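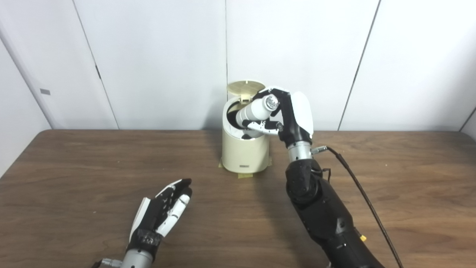
Wichai Saithong writes that the Cellwood wood oil left his desk tacky for 2 days, and asks whether a second coat is worth the wait. On an open-grained top, yes. On a dense one, a single coat wiped back after 19 minutes gave me the same sheen.

Application

Stir, do not shake. Spread with a lint-free cloth along the grain. One can covers up to 80 square feet. The Gelelwood oil I used before went on thinner and needed more passes. 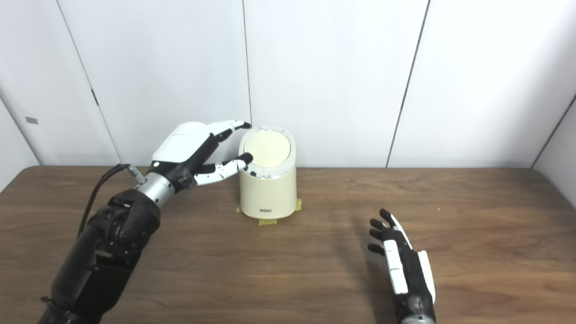
Wear and cleanup

Coffee left overnight made a faint ring, which buffed out with a gray pad and a drop of oil. Candle wax lifted cleanly. The lid of the can is the weak point: it skins over once opened, so decant the rest into a smaller jar. Lay used cloths flat outdoors to dry.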